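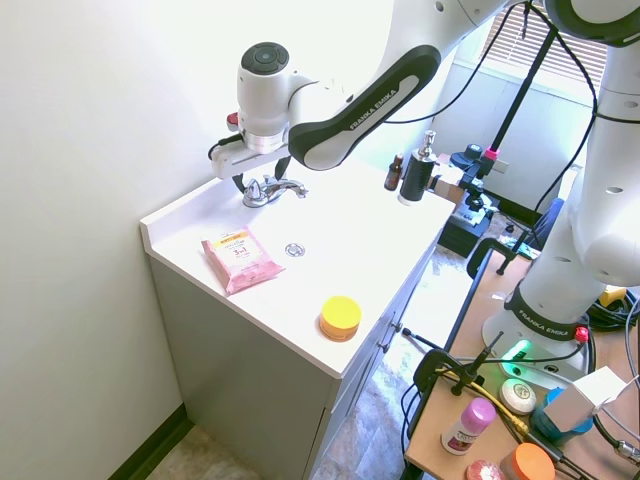 Jarby: preguntas frecuentes

Última actualización: octubre de 2023

Voy juntando en esta página lo que más me preguntáis por correo y en el taller. Si tu duda no está, escríbeme y la añado (tardo, pero contesto).

¿Qué es Jarby exactamente?

Jarby es el nombre que le pusimos a un montaje para que un brazo robótico recoja la encimera de un lavabo: coger el bote que estorba, llevarlo a su sitio, soltarlo sin tirar el de al lado. Empecé yo sola y al poco se apuntó Zhuoran Feng, que programa muchísimo mejor que yo, menos mal. Lo hacemos en Clasik, el taller compartido de Clirkancombe, en los ratos que nos deja el trabajo.

¿Por qué un lavabo y no una mesa normal?

¡Porque en una mesa ya salía! Un mueble de baño es bastante más puñetero. Está el grifo en medio, el hueco de la pila, el reborde de la pared, y todo es blanco sobre blanco, así que la visión lo pasa fatal. Además yo quería algo que se pareciera a mi casa por la mañana, con las cosas dejadas de cualquier manera.

¿Qué brazo usáis?

Un Franka Emika con su pinza de dos dedos. La base va encima de una mesa de trabajo de madera, al lado del mueble, y desde ahí se estira hasta la encimera. Me preguntan mucho si serviría un brazo más pequeño de los de kit. Para los botes ligeros yo diría que sí, pero mira bien el alcance antes de comprar nada: dibuja el mueble a escala en un papel, marca dónde iría la base y traza el círculo. Yo no lo hice la primera vez y me tocó mover la mesa entera.

¿Cómo se sujeta la mesa?

Con sargentos en el borde y paciencia. En septiembre nos pasó que la mesa se había corrido 2 cm y nos tiramos una tarde buscando el fallo en el código, que estaba perfecto. Ahora, antes de arrancar, compruebo que todo aprieta y repaso los cables uno por uno, sobre todo los que cruzan la mesa, que son los que se enganchan.

¿Qué objetos le ponéis?

Cosas de aseo corrientes: toallitas, desodorante, tarros con tapa de color, un dosificador de jabón. Los tarros redondos son los agradecidos. Las toallitas son otra historia – el paquete se dobla, se arruga y cada vez ofrece una forma distinta. Usman Dhanial me sugirió bajar la velocidad y agarrar más hacia el centro, y la cosa mejoró bastante, aunque sigue siendo el objeto que más nos desespera. 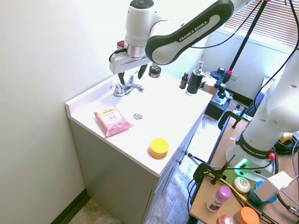 ¿Y el grifo no molesta?

Molesta siempre. Lo tenemos metido en el modelo como una caja prohibida, un poco más grande que el grifo de verdad, y el planificador tiene que pasar por encima o rodearla. Al principio le di tanto margen que el brazo se negaba a ir a media encimera, y luego me pasé de valiente y le dimos un buen toque al caño. Ahora lleva 20 mm por cada lado y ahí se queda.

¿Qué programa usáis?

Uno nuestro que se llama Sial y que es, digámoslo con cariño, un montón de scripts de Python con nombre. Guarda cada intento con las posiciones del brazo y el vídeo, y deja repetirlo después paso a paso. Llevamos 2.053 intentos guardados, con muchos repetidos y unos cuantos en los que se me olvidó abrir la pinza.

¿Compartís los datos o el código?

El código sí, en cuanto Zhuoran y yo nos pongamos de acuerdo en cómo llamar a las carpetas (va en serio, llevamos semanas). Los datos todavía no, que hay que limpiarlos. Quien quiera un trocito para trastear que me escriba y le paso más de 50 intentos ya revisados.

¿Es peligroso?

Es una máquina con fuerza y hay que tratarla como tal. La regla de la casa es que mientras se mueve no se meten las manos en la encimera, ni para enderezar un bote. Se para, se coloca y se vuelve a arrancar. Las visitas se quedan al otro lado de la mesa.

¿Puedo ir a verlo?

¡Claro! Avísame antes por correo para que coincidamos y no te encuentres el brazo a medio calibrar. Y si tienes en casa un envase de forma rara, tráetelo, que lo probamos.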